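Filed under: Company News > Products > Tableware

Osell adds two plastic cups to its Tultby line

PLOLLCOMBE, May 1, 2020 - Osell, the household goods company based in Plollcombe, is adding two tall plastic cups to its Tultby range of everyday tableware. The cups come in pale yellow-green and muted teal and go on sale this month through the company's website and 40 independent stores.

Both cups have the same tapered shape and are meant for water, juice and other cold drinks at home or at a desk. They stack inside one another and can be washed on the top rack of a dishwasher. They are not made for hot drinks or for use in a microwave.

The shape was settled in March after a home trial with 169 households. People in the trial were given three versions and asked to use them for two weeks in place of the cups they already had. Most picked the tallest one. Several asked for softer colors that could sit out on a table all day, and the bright red and white samples were dropped as a result.

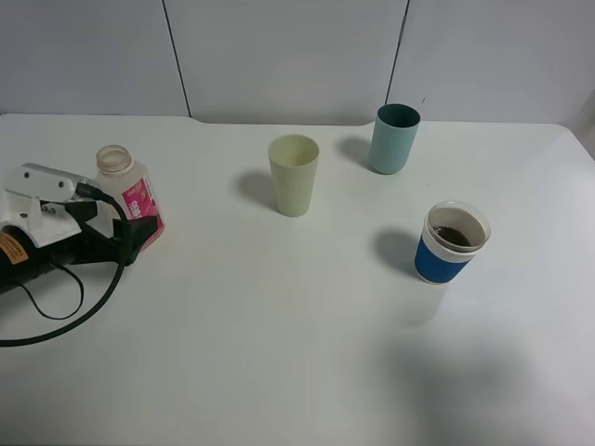

The new Tultby cups in pale yellow-green and muted teal, with a plastic bottle and a lidded coffee cup on a white tabletop.

The colors were worked out with Sjögren, the design studio that has handled the Tultby range from the start. Sjögren tried the yellow-green in a stronger shade first, but it looked too much like a child's cup next to the plates and bowls already in the line. The teal went through fewer changes and is close to the first sample.

The first production run is 3,000 cups. Of these, 1,260 are set aside for cafeterias and small offices that placed orders ahead of the launch. The rest will go to stores and to online customers. A second run is planned for later in the year if orders call for it, and the two colors will stay the same.

Cups are sold singly or in sets of four. A set can be all one color or two of each - mixed sets have to be ordered online, as stores will carry the single-color sets only. Customers who already own Tultby plates can order the cups to be shipped with replacement pieces at no added delivery charge.

Stores that would like to carry the cups can ask for a sample pair and a price list through the trade page on the Osell website. Orders placed by stores are packed at the Plollcombe warehouse and sent out twice a week.

About Osell
Osell makes and sells plates, bowls, cups and storage containers for the home. The company is based in Plollcombe, where it has its offices, warehouse and a small factory shop.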